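How to Set Up Label Stock and Print Settings for a Small Parts Store

Applies to: direct thermal and thermal transfer desktop printers, 4 inch maximum width
Written by Carola Steinbach
Reviewed by Chidubem Anozie

This page covers choosing label material, sizing the label, setting darkness and speed, and laying out a part label that can be read at arm's length and scanned from a shelf. It was written for the Randholm parts store, which holds 4000 stock lines in drawers, bins, and open shelving. The same steps work for a smaller store.

Before You Start

You need the following:

A label printer with its driver installed
One roll of each label material you want to test
A handheld scanner of the same type your staff use every day
Isopropyl alcohol and lint-free swabs
A list of your part numbers in a spreadsheet, one part per row

Do not order labels in quantity until you have finished Step 6. Label stock is hard to return once the carton is open, and a roll wound on the wrong core size will not fit a desktop printer.

Step 1. Sort Your Locations by Surface

Walk the store with the stock list and give every location one of four surface codes.

S – smooth painted or coated metal
P – smooth plastic, such as molded bins
R – rough or textured plastic
C – cardboard

Record the code in its own column. It decides which adhesive you buy. A standard permanent acrylic adhesive holds well on S and C. On P it depends on the plastic. Polyethylene and polypropylene bins have low surface energy and need a high-tack rubber-based adhesive, or the label will lift at the corners within a few weeks. On R, use the high-tack adhesive with a thicker coat weight, or fit a clip-on label holder and skip adhesive altogether.

Cold areas need separate treatment. Adhesives have a minimum application temperature as well as a service temperature, and the two figures are often far apart. A label that will survive in a freezer may still refuse to stick if you apply it there. Apply it at room temperature and move the bin afterward.

Step 2. Choose the Print Method

Direct thermal uses heat-sensitive paper and no ribbon. It is cheap and simple to load. The print fades with sunlight, heat, and contact with some oils and solvents. Use it for receiving tags, pick tickets, and anything that will be thrown out inside a few months.

Thermal transfer uses a ribbon. The print lasts much longer. Use it for location labels, drawer labels, and anything attached to the part itself.

Match the ribbon to the stock:

Wax ribbon with uncoated or lightly coated paper
Wax-resin ribbon with coated paper and some synthetics
Resin ribbon with polyester and polypropylene

A resin ribbon on plain paper wastes money and usually prints with voids. A wax ribbon on polyester will rub off with a thumb.

Check whether your printer takes ribbon wound ink side in or ink side out. If you are not sure, press the sticky side of a label against the outside of the roll and peel it off. Ink on the label means ink side out.

Step 3. Set the Label Size

Measure the smallest flat face you need to label in each group of locations. Take 1/8 inch off each dimension as a margin for hand placement. Then choose the nearest stock size below that.

Try to end up with no more than two sizes. Each extra size means another roll change, another saved template, and another chance to print a large label on small stock. Randholm uses 2 by 1 inch for drawers and 4 by 2 inch for shelves. An earlier plan had a third size for the fastener cabinets. Asabe Ibrahim tested the 2 by 1 inch label on those and it fit with the barcode moved below the text, so the third size was dropped.

Enter the size in the driver and in the label design program. They are stored separately on most systems. If they disagree, the printer will either skip labels or print across the gap.

Step 4. Calibrate the Sensor

Load the roll and run the media calibration from the printer menu or driver. The printer feeds several labels while the sensor reads the difference between label and liner. Gap stock uses the transmissive sensor. Black mark stock uses the reflective sensor, and the mark must face it. Select the right type before calibrating.

After calibration, press Feed once. One label should advance and stop with the gap at the tear bar. If it stops short or long by a small amount, correct it with the tear-off offset. If it feeds several labels, the sensor type is wrong or the movable sensor is out of line with the stock.

Repeat the calibration whenever you change material, even if the size stays the same. Synthetic stock passes more light than paper.

Step 5. Lay Out the Label

Put four items on the label and no more:

Part number, in the largest type that fits
Short description, 24 characters maximum
Location code
Barcode holding the part number only

Leave out the supplier name, the price, and the unit of issue. These change, and every change means a reprint.

Use a plain sans serif typeface. Avoid condensed styles below 8 point. At 203 dots per inch the thin strokes break up and the letter B starts to look like an 8. If your part numbers mix letters and digits, pick a typeface with a slashed or dotted zero, or stop issuing part numbers that contain the letter O.

For the barcode, use Code 128 where the part number is 12 characters or fewer. Above that, use a Data Matrix symbol. Check that your scanners can read two-dimensional codes before you commit to this. Older laser scanners cannot.

Set the narrow bar width as a whole number of printer dots. At 203 dots per inch, two dots is close to 10 mil and three dots is close to 15 mil. If the design program scales the barcode to fit a box, turn scaling off. A bar that should be two and a half dots wide will come out as two in some places and three in others, and the scanner may reject the symbol.

Keep a quiet zone on both sides of a Code 128 symbol, at least ten times the narrow bar width. No text, border, or label edge may enter it.

Step 6. Set Darkness and Speed

Start at the middle darkness value and a speed of 4 inches per second. Print five labels. Then raise and lower darkness two units at a time, printing five at each setting, and write the setting on the back of every strip.

Check each strip for the following:

Voids in solid areas – too light, or too fast
Bars swollen and small letters filled in – too dark
A diagonal crease through the print – ribbon wrinkle, usually from uneven pressure or ribbon tension
A white line running in the feed direction – dirt on the printhead or a failed element

Use the lowest darkness that gives solid bars. High darkness shortens printhead life. If you have to go above three quarters of the range, the ribbon and stock are probably a poor match. Return to Step 2.

Scan every sample from the distance your staff will stand. At Randholm this is 48 inches for the upper shelves, which ruled out the 10 mil barcode on the shelf label.

Step 7. Import the Part List

Save the spreadsheet as a comma-separated file. Before saving, format the part number column as text. If you skip this, leading zeros will be dropped and long numbers may be changed to scientific notation.

Connect the file to the template and preview the first record, the last record, and the record with the longest description. Chinyere Oyelaran, who ran the import at Randholm, also sorted the list by part number and removed duplicates first. There were 108 of them, most caused by a trailing space.

Print by location order, not by part number. The labels come off the roll in walking order and can be applied without sorting.

Step 8. Apply the Labels

Wipe the surface with isopropyl alcohol and let it dry. Do not use a household cleaner, as many leave a film that weakens the bond. Hold the label by one edge, set the opposite edge down first, and press outward. Rub firmly from the center. The adhesive is pressure sensitive and needs the force.

Allow a full day before wiping or handling the label. Most adhesives go on building strength during this period.

Cover old labels only if they are flat and fully bonded. Otherwise remove them. Two barcodes on one face will cause wrong scans.

Maintenance

Clean the printhead with isopropyl alcohol at every ribbon change, or every roll in direct thermal mode. Turn the printer off and let the head cool first. Wipe in one direction from end to end. Clean the platen roller at the same time, turning it by hand. Never scrape adhesive off the head with a blade.

Store unused rolls flat, in the original bag, away from windows and heaters. Use the oldest first.

Keep one printed sample of each template with its darkness, speed, ribbon, and stock code written on it.

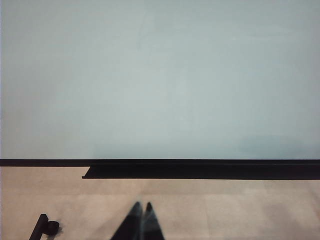 File the samples by template name. When a new carton of stock arrives, print one label at the saved settings and compare it with the sample under the same light. If the new print is lighter, raise darkness one unit and test again. If it is still off after three units, check the stock code on the carton against the one on the sample, and contact the supplier before opening a second carton.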